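Unit 2: Serial Form and the Collected Edition

This unit considers how the monthly comic book shapes the stories told in it. Students should have read the first two chapters of the course reader and the Degefa issues placed on reserve.

A serial writer works within a fixed page count. Each issue must advance the larger plot and still offer a complete episode to the reader who buys only that one. The Zinarville series meets this demand by closing most issues on an arrival: a stranger, a letter, a ship.

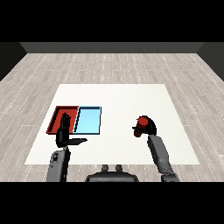

The collected edition changes these effects. When Bromero is read as a single volume of 400 pages, the recaps that open each chapter become repetitive, and cliffhangers resolve with the turn of a page. Some publishers remove the recaps — Vokik did so in its second printing — while others keep them as part of the original text.

Terms to know: splash page, gutter, story arc, retcon, trade paperback.

For Thursday: read the first 100 pages of Bromero and mark each original issue break. Prepare a one-page response on how one break affects pacing. The discussion will last 30 minutes.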